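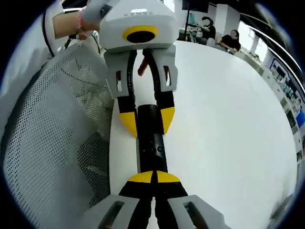 3.2 Two-person passes

So once everybody on the team could pick things up alone, we moved on to handovers, and wow, did that slow us down! The setup in Figure 2 is the one we used for most of the term — two hand-held grippers, two people, one object between them, and a plain white table. Ji-hoon Bang wrote the first set of rules in April and Nabila Mangundap cut them in half, which helped a lot.

Figure 2. A handover over the table. The upper gripper has its yellow pads on both sides of the black cylinder, and the lower gripper points up along it, with its pads at the near end.

The rules go like this. The giver holds the object and keeps still. The taker comes in, closes, and says "mine" out loud (we tried nodding, but everyone was looking at the fingertips). Only then does the giver open up. If either person talks about anything else during the pass, we throw the clip out. We lost a lot of clips that way, mostly to lunch plans.

We planned 40 passes per pair and ended up with 19 pairs over the whole course. Haziq Tjoa and I sorted the clips by how the two grippers met: side by side, crossed, or in line. I figured in line would be the easy one because it looks so tidy. Nope! The taker has so little to grab at the end of a long object that small wobbles in the giver's wrist matter much more, and our newer students really felt it. Rizal Chong got good at it by resting his elbow on the table, so we let everyone do that from the second week on.

One thing I'd still like to fix is the timing labels. We marked the start of each pass by hand, and Jinfeng Peng and I disagreed on plenty of them — she counts from first touch, I count from when the taker starts to close. Section 4 uses her version.

2 comments · 19 shares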